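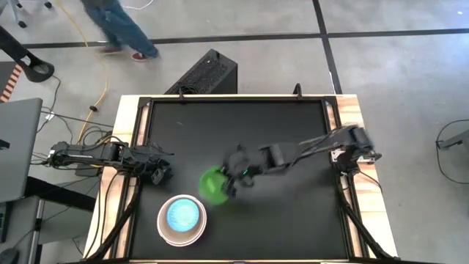
Issue 50, page 3

How Clay Becomes a Bowl

The bowl you eat cereal from may have started out as mud. Clay is a kind of soil made of very tiny, flat bits of rock. When clay is damp, the bits slide past each other, so you can push it into a shape. When you let go, the shape stays.

Shaping the clay

A potter can make a bowl with just two hands. You roll a ball, press your thumb into the middle and pinch the walls as you turn it. This is called a pinch pot. Many potters use a wheel, which spins the clay while they press on it.

Next the bowl has to dry, often for several days. If it dries too fast it can crack. A dry bowl that has not been baked is called greenware, even though it is not green. Drop it in water and it will turn back into mud.

Into the kiln

A kiln is a very hot oven for clay. Some kilns get hotter than 2000 degrees Fahrenheit. The heat changes the clay for good, and it can never be soft again.

Citlali Maldonado teaches pottery to children. "They always want to open the kiln early," she says. "You have to wait until it cools down, and that can take all night."

Color and shine

The shiny coat on many bowls is called glaze. It is a mix of water, ground-up minerals and the same stuff that glass is made from. In the kiln it melts, and as it cools it turns into a thin layer of glass. Metals in the glaze give it color. Cobalt makes deep blue. Copper can make green or turquoise. Patterns may be painted on by hand or printed.

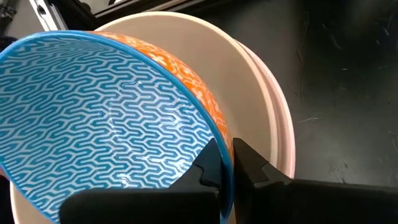 Why are bowls round?

A spinning wheel makes round shapes, but there are other reasons too. A round bowl has no corners for food to hide in, so it is easy to wash. Bowls with sloping sides can also be stacked - handy in a small kitchen.
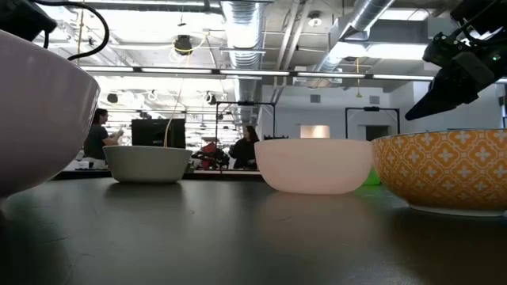 Bowls can be plain or patterned.

Words to know

Greenware: dried clay that has not been baked
Kiln: an oven for baking clay
Glaze: a glassy coat on pottery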